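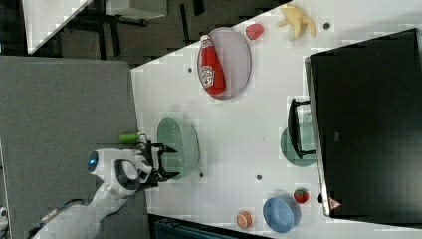
Equipment Planning Reviewer, Part Time, Fixed Term

Rongate Kitchen Services is looking for one person to help us decide whether to spend money on robot arms, and if so how much. We run canteens and a central prep kitchen. Over the past year we have sat through a lot of sales presentations, and we have come out of most of them knowing less than when we went in. We would like someone on our side of the table who reads the small print.

The post runs for 37 weeks, starting in April, at 60 hours a month. You would report to Vesna Dumitrescu, who holds the equipment budget, and work most days with Todor Kadrić in the prep kitchen.

What the job is

Two suppliers, Skoreck and Drodari, have sent us proposals for tabletop arms that would handle dishes and light items. Both promise savings. Neither has shown us how it got to the number. Your first task is to take both proposals apart and write down what is missing: installation, spare grippers, software fees after the first year, training, floor space, and what happens on the day the thing stops and lunch still has to go out.

After that you will draw up a trial plan with a fixed spending limit and a clear point at which we walk away. We have been told that trials "naturally lead into deployment." We don't want one that does. If the answer is that a second dishwasher and a better cart would do more for us, write that, and put the cost next to it.

You will also keep a log of trial sessions. A session is 200 attempts at the same task, good and bad, all of them written down. We have noticed that suppliers like to report the good ones.
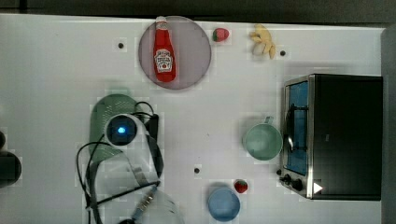
Be careful with the word "kitchen" in anything a supplier sends you. Ours has steam, wet floors, heavy pans and people in a hurry. A tabletop setup is a much smaller thing, with a toy banana bunch, a couple of toy strawberries, a ketchup bottle lying on a plate, and a cup standing very close to the front of a toaster oven. That is a fair place to start asking questions, and the cup is a good first one – how much clearance does the arm need, and who pays when it gets that wrong? It is a poor basis for a five-year savings forecast. We expect you to know the difference and to say so in a meeting, politely, more than once if needed.

What we need from you

Experience buying or budgeting for equipment of some kind. Food service is useful, but we would also talk to people from laundries, warehouses or print shops. You should be able to build a plain spreadsheet that another person can follow, and read a service contract to the end. You do not need to program anything. An engineering degree won't count against you, but it won't stand in for having once been stuck with a machine that did not do what the brochure said.

Please don't apply if you have worked for either supplier, or for Kneževič Leasing, who would be financing the purchase. We will ask.

What we offer

Pay is 2,724 a month before tax, paid at the end of each month. Lunch is included on working days. There is a shared desk next to the dry store, which is noisy until 10 a.m. and fine after that. Some of the spreadsheet work can be done from home; the trial sessions can't. We can't promise a job afterward, and there may be no robots to look after in any case.

How to apply

Send a resume and one page on a piece of equipment you advised someone not to buy, or wish you had. Tell us what it cost, what you checked, and what you missed. We'd rather read a plain account of a mistake than a cover letter about passion for innovation – we have a folder of those already.

Address it to Vesna Dumitrescu, Equipment Budget, Rongate Kitchen Services. Shortlisted applicants will spend a morning in the prep kitchen with Todor and then go through a supplier quote with both of them. Bring a calculator if you like using one. Agencies, please don't call.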